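**Call for participants: student robot pool team, Utovier learning workshop, Narumby**

We are looking for students who would like to join our robot pool project for the new term. The project is a club activity and also a small competition. Each team teaches one robotic arm to hold a cue and to play a short game on a miniature pool table. The best teams will be invited to the Bowen Cup at the end of the term.

The club has 20 places. You do not need to be a student of engineering. In the last group we had people from biology, from design and from the language department, and they did very good work.

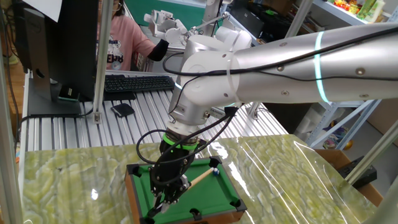 The members meet two times each week, and every meeting takes three hours. In the first part of the term you learn how to move the arm safely, how to close the gripper on a thin object, and how to write down your trials so that another team can repeat them. After this you choose your own task. Some teams prefer the straight shot, others want to work on the angle of the cue or on finding the ball with the camera.

We ask for the following:

- You are enrolled at a school or college in Narumby and are at least 16 years old.
- You can come to both meetings in the week. If you miss more than 5 meetings, we must give your place to the next person on the list.
- You can read simple Python code. Writing it you will learn with us.
- You have patience. The previous group recorded 273 trials before the first competition, and many of them were misses.
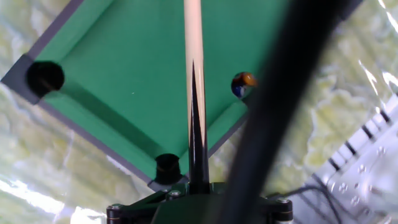 Pool itself is not required knowledge. The rules we use are shorter than the usual ones and fit on one page. A shot is counted when the cue touches the white ball first and any other ball falls in a pocket. If the gripper or the arm touches the felt, the shot is not counted and the turn goes to the other team.

Participation costs 39 euros for the whole term. This pays for spare cues, balls and the printed handbook. If the fee is a problem for you, please write it in your application, and we will find a solution together. It has no influence on the selection.

We also search for two student assistants, who will be paid by the hour. An assistant prepares the tables before the meeting, helps new members with the Clunirik software and keeps the score on competition days. For this position we prefer a person who already took part in a robotics class.

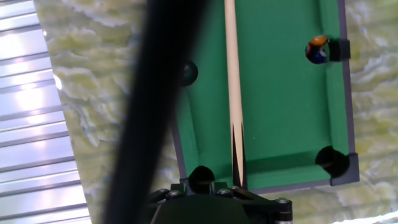

Narumby, June 18, 2024

Applications are open from today and close when the term starts in August. Please send us one page in English with your name, your school, the reason why you want to join, and which of the two positions you apply for (member or assistant). A photo is not necessary. You may add a link to a project you made, also if it is not finished.

Please leave your letter at the front desk of the Utovier workshop, in an envelope marked "Robot pool". We answer every letter, and applicants for the assistant position will be invited to a short talk and a practical task at the table.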